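Hendham Laundry Guide
Section 4: Loading and starting the top-loading washer

4.1 Scope

This section covers positioning, sorting, loading and starting a top-loading washing machine installed in or next to a kitchen. It applies to machines placed on the Ovix raised stand and to machines standing directly on a tiled floor. For connection of the water inlet and drain hoses, see Section 3. For cleaning of the lint trap, see Section 6.

4.2 Before first use

1. Check that all transport packing has been removed from the drum and from the space under the machine.

2. Set the machine on a firm, level floor. Carpet, loose mats and wooden boards are not suitable supports.

3. If a stand is used, adjust each leg until all legs carry weight. Press down on each corner of the top panel in turn. The machine must not rock.

4. Tighten the lock nut on each leg against the stand.

5. Leave a gap of 8 cm between the back of the machine and the wall.

6. Make sure that the lid can be raised to its full height without touching a shelf, a door frame or a wall cabinet.

7. Run one empty cycle with warm water and no detergent. Drain fully.

Note: On glazed tile, fit the rubber feet supplied with the stand. Bare metal legs can creep across a smooth floor during the spin.

CAUTION: Do not run the power cord under the machine or between the stand and the wall. Do not use an extension cord. Keep the plug and outlet dry and within reach.

4.3 Fabric cover

A fabric cover protects the top panel from dust and kitchen grease when the machine is not in use. The cover must be moved clear of the drum opening before the machine is loaded.

1. Confirm that the machine is switched off.

2. Fold the cover forward from the rear edge, then let it hang over the front, or remove it completely.

3. Raise the lid until it stays open by itself.

4. Check that no part of the cover hangs inside the drum.

5. Remove the cover from the machine before starting a cycle. A cover left hanging can work loose during the spin and become caught under the lid.

Note: The cover can be washed on the gentle program. Wash it separately the first time. Do not put it back on until the top panel is dry.

4.4 Sorting the load

1. Empty all pockets. Coins, screws and hairpins can pass through the drum perforations and damage the pump.

2. Close zippers, snaps and hooks. Tie loose cords and drawstrings.

3. Turn denim garments inside out.

4. Separate the load by color. Wash red and dark blue garments apart from whites and from each other until they no longer release dye. To test a garment, dampen an inside seam and press it with a white cloth.

5. Separate heavy items from light items. A single heavy item can pull the load to one side of the drum. Add 2 items of similar weight to balance it.

6. Place small or delicate items in a Stemora mesh bag. Fill the bag no more than halfway.

Keep sorted clothing within arm's reach of the machine but off the control panel. Garments resting on the panel can press the buttons.

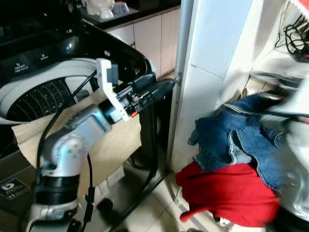

4.5 Loading the drum

1. Look into the drum and turn it by hand. Remove anything left over from the last wash.

2. Place garments in the drum one at a time, spreading them evenly against the wall of the drum. Do not wind long items around the center.

3. Fill to no more than 80 percent of the drum height. Do not press the load down.

4. Check that no sleeve, strap or trouser leg lies over the rim.

5. Add liquid detergent to the dispenser. Follow the amount printed on the detergent package for the size of the load and the hardness of the water.

6. If Yusof fabric softener is used, add it to the softener compartment only. Do not pour softener directly onto clothing.

7. Lower the lid until it closes fully.

CAUTION: Do not load garments that have been in contact with gasoline, solvent or cooking oil. Vapors can ignite in the drum or later in a dryer.

CAUTION: Keep children away from the machine when the lid is open.

4.6 Starting a cycle

1. Open the water supply valve.

2. Switch on the machine and select a program.

3. Set the water level. Choose the next level up for denim, towels and other fabrics that absorb a lot of water.

4. Press Start. Filling begins when the lid is closed.

5. To add a forgotten item, press Pause and wait for the drum to stop before raising the lid. Items should be added only during the first part of the wash.

If the machine stops during the spin and an alarm sounds, the load is out of balance. Press Pause, open the lid, spread the load and restart.

4.7 After the cycle

1. Wait until the drum has stopped completely. Never reach into a moving drum.

2. Remove the load promptly. Colored garments left damp in a pile can stain one another.

3. Close the water supply valve.

4. Wipe the lid ring and the top panel with a soft cloth. Glossy panels scratch easily; do not use scouring powder or abrasive pads.

5. Leave the lid open for 30 minutes before closing it and refitting the cover.

Document revision: March 2023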